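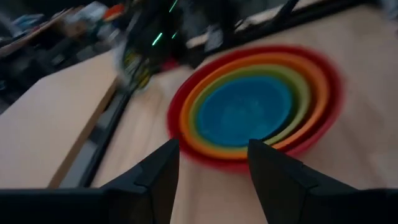 A set of four nesting bowls, the outermost red, on a pale wooden tabletop.

Ellside turned ware

18th December
By Szymon Tokarz

Ellside turned ware is a type of handmade wooden household goods produced in the village of Ellside and the farms nearby. The name covers bowls, platters, lidded boxes and low stools, all shaped on a lathe from locally felled timber. It is usually left undyed and finished with oil or wax.

Origins

Turning in the district began as winter work for farm labourers, who made plain dishes for their own kitchens and sold the surplus at the June fair. The first full-time workshop was opened by the Trevaskis family beside the mill stream, where a water wheel drove two lathes. At its height the Trevaskis shop employed 12 turners and sent out 400 pieces a month, most of them porridge bowls and bread platters. The wheel was removed when the workshop changed to electric power, but the stone housing survives.

Materials and method

Sycamore is the usual timber for anything that will hold food, as it has a close grain and leaves no taste. Ash is used for stool legs and elm for seats. Burr wood is kept for display pieces and costs a good deal more.

Bowls are rough-turned while the timber is still green, then stacked in an open shed to dry before the final cut. Some movement is expected during drying, and older bowls are often slightly oval. A skilled turner can take several bowls from one block by using a curved knife to free each smaller blank from the larger one, a practice known locally as coring. It greatly reduces waste.

The Skovska stool

The best-known single design is the Skovska stool, a three-legged footstool with a dished elm seat and a sheepskin cover held by a leather cord. It was first made as a milking stool. The later version is lower and wider, and was produced in a numbered run of 1,000. Unnumbered stools made after the run are collected less keenly, although the workmanship is the same.

Marks and collecting

Early pieces carry no mark. Later work from the Trevaskis shop is stamped with a small T inside a circle, 60 of the earliest stamped bowls being held in the village collection. Ware sold through the Parka shop bears a paper label, which is often missing.

Comments

mossbank: My gran had one of the T bowls and used it for eggs. Never oiled it once.

Lathe_and_late: Coring deserves a longer section. The knives were made by the smith at Ellside too.

P. from the valley: Is the Parka shop still open on Saturdays?

Contact us | Copyright, all rights reserved | Back to top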